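Jun 13, 2026

Back on the tea things today, as the Sernitz order finally has a page in the notebook. I've been putting off the white tables for weeks – everything pale goes missing on them in afternoon light – but I like how much room they give me, so I cleared my piles off and got going. 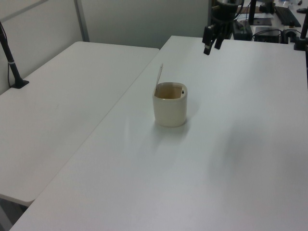 Page 53

Still on the cream glaze question. Liltell want a cream that goes with the old Amia range, and I keep holding samples up to the window and changing my mind! Batch 12 is my favorite so far, a bit warmer than the last one, and it doesn't go pink under the lamps. I wrote 1627 on the swatch card so it matches the order sheet (please don't peel that sticker off, I've lost two cards that way already).

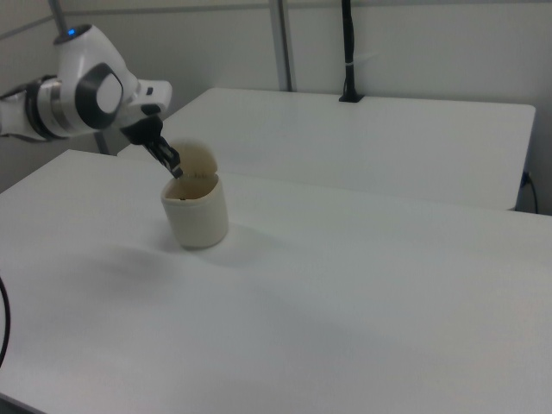
Lids are the part I really care about. Azar drew theirs as a loose cap and I've been grumbling about it since September, mostly because loose caps wander off in any kitchen I've ever worked in. I'd much sooner have a hinged one like on the cream container, flipped open and standing up behind the rim, with that rounded dome shape to it. Need to ask them what a hinge does to the price. Also need more swatch cards, and the good tape.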